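A book of staircases

The photographer behind Ren, a new book of stairs and stairwells published by the small press Clornance, would like the work to be talked about without a name attached. There is no name on the cover and none on the spine. The initials on the last page belong to the printer.

"I've had my name on things before," the photographer says. "People look at the name and decide what they think. I wanted them to get to the stairs first."

We met in the back room of the Clornance office, where copies of the first run were still in their boxes. Ren has 100 photographs in it, chosen from 2442 taken over nine years. All are of stairs in use: library steps, fire escapes, the back stairs of boarding houses, a flight down to a slipway with weed on the lower treads. People hardly appear. A hand on a rail turns up early on, and later a pair of boots left on a landing.

The title is the name of a street. The photographer lived there as a child, on the top floor, and says the climb is the only part of the building that has stayed clear in the mind.

"I couldn't tell you what colour the kitchen was. I could draw you every one of those steps. The fourth one down had a dip in it and you learned to put your foot to the left."

The house at Ren was pulled down before the project began, so it isn't in the book. The nearest thing to it is on the Burnine pages, a run of pictures from a mill town where three terraces still have their outside stairs. Those were taken in a single week in August, most of them before breakfast.

"You want low light for stone. By ten o'clock the treads go flat and you may as well pack up."

Nearly everything was shot on film, with a tripod and one lens. The photographer printed at home until the bathroom ceiling began to come down, and then moved the work to a shared darkroom. Choosing the order took longer than expected. An early version went by place and another by material, with wood first and iron last. The final version goes up for the first half of the book and comes down for the second.

"It sounds like a trick when I say it. I don't think you notice when you're reading. You might feel it in your legs a bit."

There was some argument over the paper. Clornance wanted a gloss stock and the photographer wanted Mellow, an uncoated sheet with a slight cream to it. Mellow won, although it soaks up ink and the darker stairwells had to be proofed again and again. Two were dropped because the detail in the shadows would not hold. 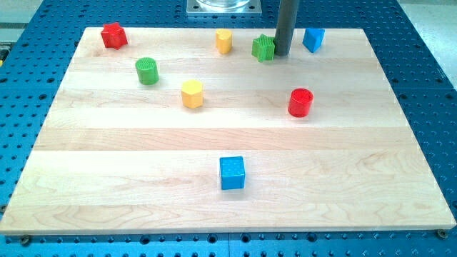

Clornance says the darker pages still sell the book, and that readers at the launch kept turning back to the cellar steps near the end. The photographer is less sure about those and would swap one of them if there is a second printing.

"There's a better one, from the same cellar, with the door shut. I left it out because I was tired of looking at it. That was a mistake."

As for what comes next, there is a box of negatives of landings and nothing firm beyond that. The knees are not what they were - "I carried that tripod up all of them, remember" - and a book about ground floors has been suggested more than once.

Ren is published by Clornance on Wednesday, January 12, 2022.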